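**Whole-wall florals: did I go one flower too far?**

Hello all, long-time reader, and I finally have something to ask. I papered my sorting corner in October with the big botanical from Naswood (peonies, daisies, ferns, spotted moths, the works!) and I took it across the back and both sides, and then, well, I had the pale rose print left over from another project and down it went underneath. I love it to pieces. My sister says she can't find her own scarf in there. The clothes still need sorting, so please forgive the heap, and tell me kindly whether the floor print should go.

— Jadwiga Jabłońska 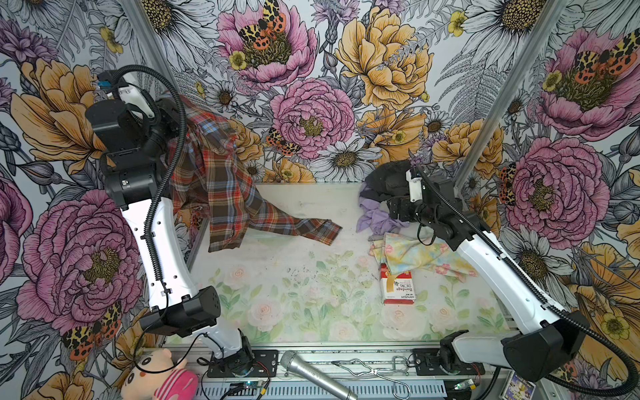

Irena Zieliński: Keep the walls, lose the floor. I say that with affection, I have a hallway that would frighten you. But a plaid is busy, a floral cloth is busy, and when you drop both onto more roses your eye has nowhere to sit down. I'd put a plain oatmeal mat there and never look back.

**Jadwiga Jabłońska wrote:**

Oh, but the roses are so faint! In person they hardly shout at all, it's the walls doing the shouting. I'm putting up a closer one so you can see my favorite bit. I spent a whole evening fussing over where that peony would land.

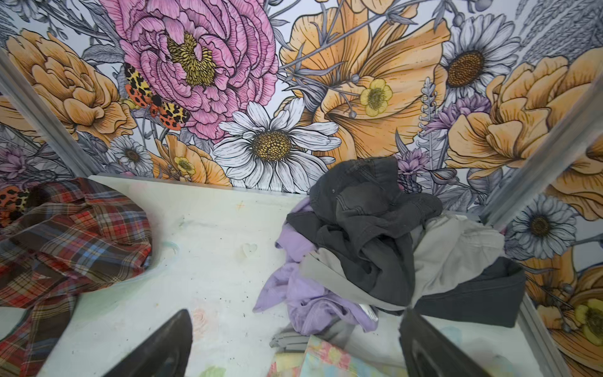 *Back wall: the pink peony, with a tiger moth perched at its lower left.*

**bido_lane wrote:**

I'm with Jadwiga on this one. Pale under bold is just fine, and the moths are a treat. What I'd worry about is crumbs and lint, because a light floor tells on you. Mine gets swept every morning and by noon you'd never know it. Could we see it where the floor meets the wall?

**Jadwiga Jabłońska wrote:**

You can, and you'll see the specks too, I'm afraid. There's a butterfly up there and a tiny heart by the plaid that I'd hate to lose.

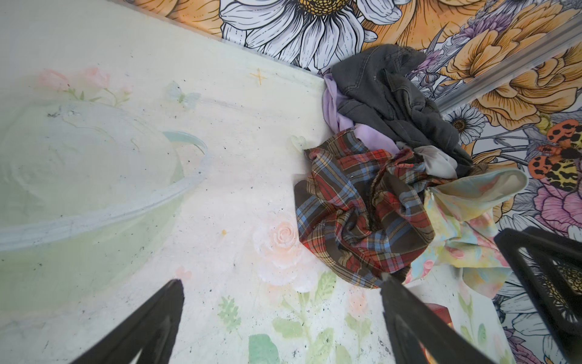

*Posted by Irena Zieliński, Thursday, 9:40 p.m.*

All right, the butterfly is sweet, and I'll give you the heart. I still say that pile would be easier to sort on something plain. Look how the plaid gets along with the orange blooms, though! I'd never have put those together. If you do keep the floor, at least fold the pastel things away first and leave the dark ones for last, since they're the only ones you can spot without your glasses.

**Jadwiga Jabłońska wrote:**

That I can do. One more, from further back, before I start folding. The bandages go back in the bathroom tonight, I promise. 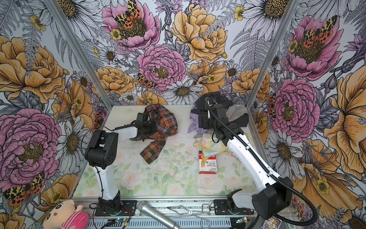
## Re: lining up the side walls

**bido_lane wrote:**

Going back to your first post, did you match the pattern at the corners or just let it run? I have 3 rolls and I'm nervous about cutting into the first one.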